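Accumulation and Noise on Gravity Roller Conveyors
Final report, Materials Handling Project
Lina Mahasneh

1. Background

The Zarnow packing hall moves filled containers from the capping station to the case packer on roller conveyors. Operators had complained of two things since the line was extended in November: containers bunching up ahead of the packer, and a noise level that made normal speech difficult. The Brindholm works office asked for a short study of both, with recommendations that would not require new drives.

The study was limited to roller pitch, slope and bearing condition. Floor vibration was left out. Product changes on the Cureck side of the hall were also left out, as the schedule for these was not available when the work began.

2. Layout

The critical area is where the lines meet. Containers arriving from a side line have to change direction and lose speed, and any variation in spacing upstream shows up at this point first. The drawing supplied with the line gave the slope of each section but not the tolerance, so the slopes were measured again with a digital level.
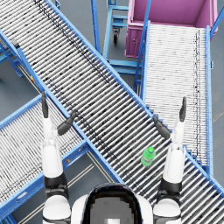 Figure 1. Intersection of three roller conveyors.

3. Method

Spacing was recorded with a light gate placed one meter before the junction and a second gate one meter after it. A total of 409 containers were logged during a single Tuesday shift. Sound level was read at ear height beside the junction, with each reading averaged over 30 seconds.

Roller pitch matters mainly through the contact rule: the base of a container should rest on at least three rollers at all times. For small bases this forces a close pitch. If the rule is broken, the container tips slightly into each gap, and the repeated impact is a source of both noise and speed loss.

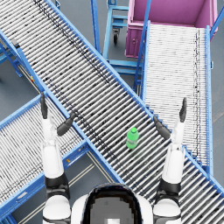

Tipping is worse for tall containers with a high fill level, where the center of gravity sits well above the base. The stability limit was worked out with the simplified method in the Lukoševičius course notes, which treats the contents as solid. This overstates stability for partly filled containers – the error was accepted for this report.

4. Results

Spacing after the junction was less even than before it, as expected. The effect was strongest when the side line was released in batches. Slope readings matched the drawing except on the last section, which was steeper than specified by 2 mm per meter.

Noise followed bearing condition more closely than speed. Replacing the bearings on 2 rollers next to the junction lowered the reading enough to be noticed by the operators, although the test was too short to say whether the gain will last.

5. Recommendations

Reset the slope of the last section to the drawing value. Release the side line one container at a time. Add roller bearings to the monthly inspection sheet. A repeat of the spacing test after the slope is corrected would show how much of the bunching is caused by the release pattern alone.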